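The Wascombe Public Library has completed the first full review of its evening lending program, which opened in February with 200 registered borrowers. Enrollment now stands at 3118, and the library has extended its hours to meet demand.

Under the former schedule, residents who worked daytime shifts had little access to the collection. Sigrun Grønli, director of the library, proposed a later closing time and a simpler card application. Both measures were adopted without a change to the annual budget.

The program also reaches the outlying district of Delberg, where 16 collection points accept returned books. Vasanthi Panicker, who oversees circulation, reports that novels and language courses are requested most often.
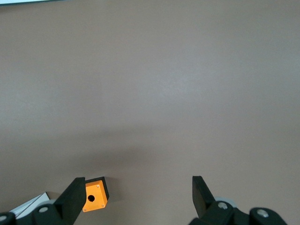
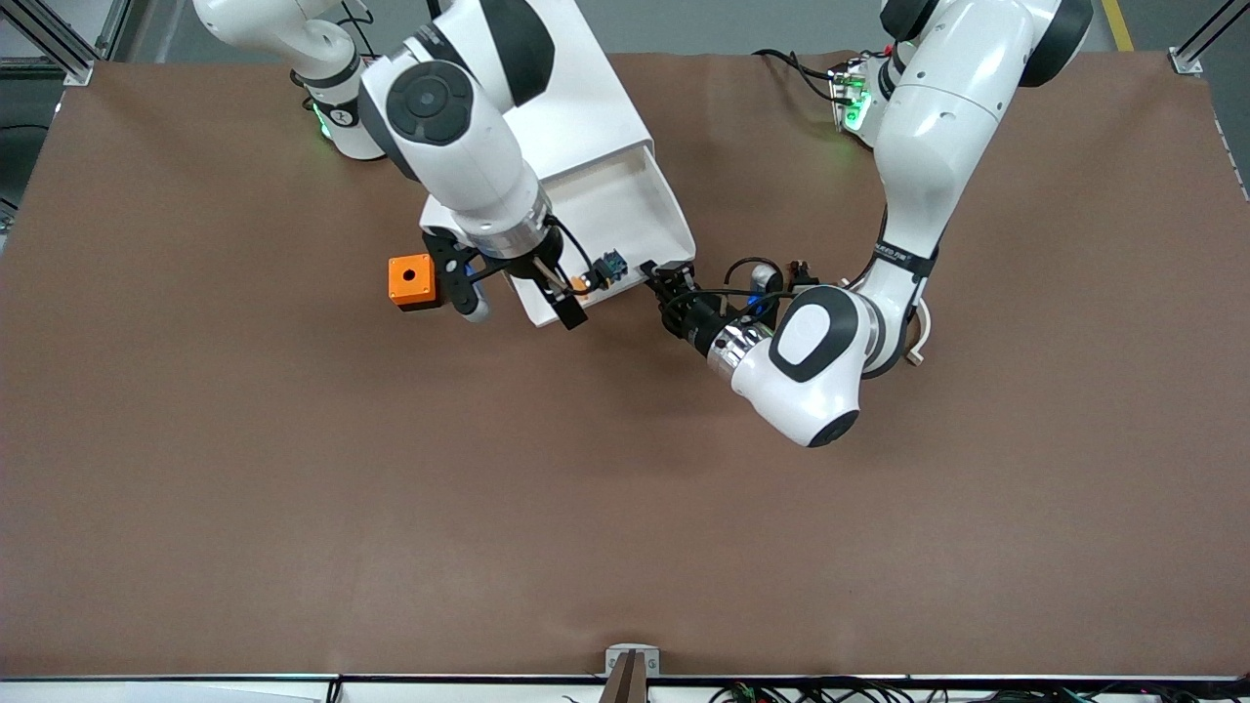
A second phase will add 1000 large-print titles, selected from requests submitted by readers. The library will accept suggestions at the main desk and by mail until the order is placed. Existing cards remain valid, and current borrowers do not need to register again.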